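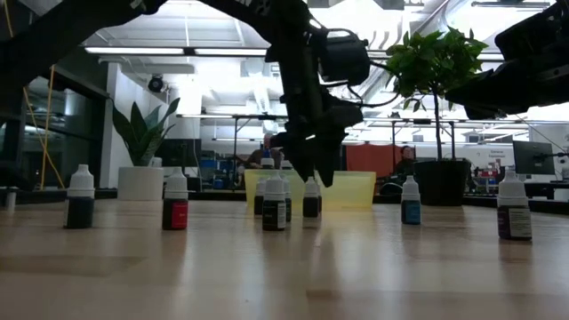

第3章　色を混ぜる前の準備

インクの混色は、始めてしまえばあっという間に時間が過ぎる楽しい作業です。青に黄を一滴、また一滴。紙の上で思いがけない緑が現れたときのうれしさは、何度味わっても薄れません！その楽しさをしっかり受けとめるために、まずは瓶の並べ方から整えましょう。小さなスポイトボトルは、横に広げてゆるい一列に置くのが基本です。白い円すい形のキャップが揃っていると上からでは色の区別がつきませんし、黒に近い濃い液は横から見ても緑なのか紺なのか迷います。鮮やかな赤いラベルを巻いた瓶のように、離れていてもすぐ分かる目印が一本あると、列の順番を覚えるのがぐっと楽になります。手前の瓶の陰に別の瓶が隠れたら、混色に入る前に少しずらしておいてください。

この章では、Grordale混色インクセットを初めて使う方のために、机の準備から最初の色見本づくりまでを説明します。セットの内容確認がまだの方は、先に第2章をご覧ください。

3-1　用意するもの

セットに入っているもの
・原色インク　8本
・薄め液　1本
・混色用の小皿
・ガラス棒
・Flellar試し書き用紙（小判）
・色番号一覧（344色分の配合を掲載）

ご自分で用意するもの
・水を入れた広口の容器　2個
・不要な布、またはキッチンペーパー
・鉛筆
・普段お使いの万年筆、つけペン、筆など

水の容器は一つでも足りるように思えますが、ぜひ二つ用意してください。一つは汚れを落とすため、もう一つは仕上げのすすぎ用です。黄色の濁りがまるで違います。

注記　色番号一覧の配合は、Flellar試し書き用紙に書いて乾かした状態で合わせてあります。ほかの紙では、同じ配合でも明るく見えたり沈んで見えたりします。お気に入りのノートで試すのも、それはそれで大きな楽しみです。

3-2　作業台を整える

水平で、ぐらつかない台を選びます。木の天板はインクがしみ込むことがあるため、全面を覆える大きさのシートを敷いてください。別売のTuvholm作業台をお使いの場合も同じです。

1　台の上を乾いた布で拭きます。
2　シートを敷き、しわを手で外側へ逃がします。
3　台を両手で軽く押し、揺れがないか確かめます。揺れるときは脚まわりの締め付けを見直してください。
4　照明をつけ、紙を置く位置に手の影が落ちないよう向きを変えます。右利きの方は左奥から、左利きの方は右奥から光が来ると書きやすくなります。
5　水の容器を利き手の反対側の奥に置きます。
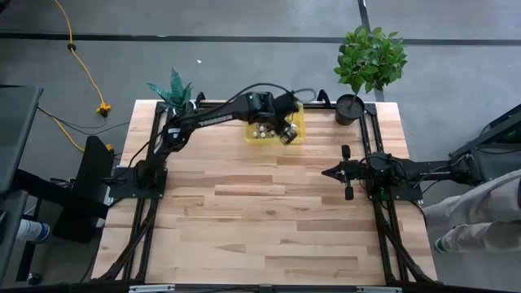 図3-2　細い木材をはぎ合わせた天板と、黒いアルミフレームの台

天板にはぎ合わせの筋が見える台なら、その筋を瓶の列や紙の端を揃える目安に使えます。シートは半透明のものが便利です。光沢のある天板は照明が映り込むので、色を見比べるときだけ白い紙を一枚、見本の下に差し込んでみてください。色がすっと見えてきます。

注意　インクが天板に付いたときは、こすらずに布を押し当てて吸い取ります。残った色にはGoodallクリーナーを使えますが、仕上げ塗装によってはつやが変わるおそれがあります。必ず目立たない場所で試してからお使いください。

3-3　瓶を開ける

1　キャップが閉まっていることを確かめ、瓶を横に寝かせてゆっくり転がします。強く振ると泡が立ち、一滴の量が揃わなくなります。
2　瓶を立てて、しばらくそのまま置きます。
3　先端を上に向けたまま外側のキャップを外します。
4　不要な布の上に一滴だけ落とし、出方を確認します。
5　先端に残ったインクを拭き取り、キャップを戻します。

開けておく瓶は一度に一本。ここだけは慣れてからも守ってください。キャップの取り違えは、混色でいちばん多い失敗です。取り違えたまま閉めてしまった場合は、両方のキャップと先端を水ですすぎ、よく乾かしてから元に戻します。

注意　インクは飲み物ではありません。お子さまやペットの手の届かない場所に保管し、目に入ったときはすぐに流水で洗い流して医師に相談してください。

3-4　最初の一色をつくる

さあ、いよいよ混ぜます！最初の一色には、セットの青と黄でつくる「若い葉の緑」をおすすめします。合計13滴で小皿にちょうどよい量になり、多少ずれても気持ちのよい緑に落ち着く、とても懐の深い配合です。

1　小皿に黄を10滴落とします。
2　青を2滴加え、ガラス棒で底をなでるように混ぜます。
3　試し書き用紙に短い線を引きます。
4　青をもう1滴加えて混ぜ、隣に同じ長さの線を引きます。
5　二本の線が乾いてから見比べます。

必ず薄い色を先に、濃い色を後から加えてください。逆にすると、黄をいくら足しても青が引かず、小皿があふれます。

線の下には鉛筆で配合を書き込みます。「黄10　青3」だけで十分です。紙の種類と使ったペンも添えておくと、後で同じ色をつくるときに本当に助かります。失敗したと思った色もぜひ残しておいてください。翌朝の光で見ると、いちばん好きな色になっていることがあります。

もっと淡くしたいときは、水ではなく付属の薄め液を使います。一滴ごとに線を引いていくと、濃い緑から透けるような緑まで続く美しい帯ができあがります。この帯だけで一枚埋めるのもおすすめです。

3-5　うまくいかないとき

色が濁る
ガラス棒か小皿に前の色が残っています。すすぎ用の水を替え、布で拭いてからやり直してください。三色以上を混ぜると彩度は下がりますが、これは故障や不良ではありません。落ち着いた灰色や茶色をつくるときには、その性質が活躍します。

線がにじむ
薄め液の入れすぎか、紙が湿気を含んでいる可能性があります。新しい用紙で試してください。

滴が出てこない
先端が乾いて詰まっています。ぬるま湯に浸した布で先端を包み、しばらく待ってから拭き取ります。針などで突くと穴が広がり、滴の大きさが変わります。

一覧の色と合わない
乾く前に比べていませんか。完全に乾かし、昼間の窓辺でもう一度見てください。それでも違うときは、滴を数え直しながら最初からつくります。

3-6　片付け

1　すべての瓶のキャップを閉め、外側を拭きます。
2　小皿とガラス棒を水で洗い、自然に乾かします。
3　余った混色インクは密閉できる空き瓶に移し、配合を書いたラベルを貼ります。原色の瓶には戻さないでください。
4　瓶は立てた状態で、直射日光の当たらない場所にしまいます。

注意　混色したインクを万年筆に入れる前に、8ページの「使用できるペン」を必ずお読みください。使い終えたペンは、水に色が出なくなるまで洗浄します。

色見本が乾いたら、第4章「自分の色番号を付ける」に進みます。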